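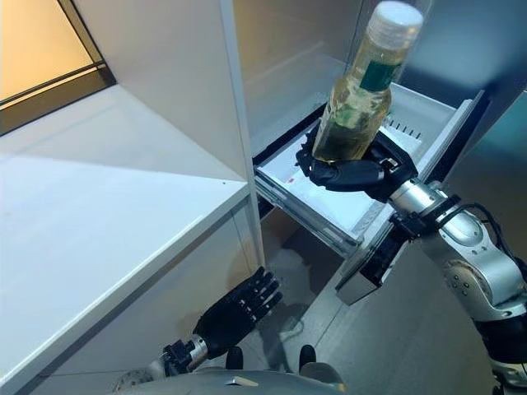
Figure 4. Bottle with screw cap at the open drawer

4.2 Storing bottles in the pull-out drawer

The lower drawer of the Fomham tall cabinet is a shallow tray. Use it for capped bottles and other small containers.

1. Pull the drawer straight out until it stops. Keep fingers clear of the slide rails.
2. Wipe the tray floor with a damp cloth and dry it.
3. Check that the vent slots along the back wall are open. Do not cover them with shelf paper or tape.
4. Tighten the cap on each bottle. Wipe off any drips.
5. Hold the bottle by its lower body and set it upright in the tray, label facing you.
6. Place the heaviest bottles toward the back.
7. Close the drawer slowly with one hand on the center of the front panel.

Note: Bottles up to 343 mm tall fit in this position. For taller bottles, move the shelf above to the next set of holes (see 4.5).

Note: The Nuder tray divider, sold separately, fits this drawer. Insert it before loading.

CAUTION: Do not store open bottles or bottles with cracked caps. If liquid spills into the slide rails, remove the drawer as shown in 4.6 and clean both rails before using it again.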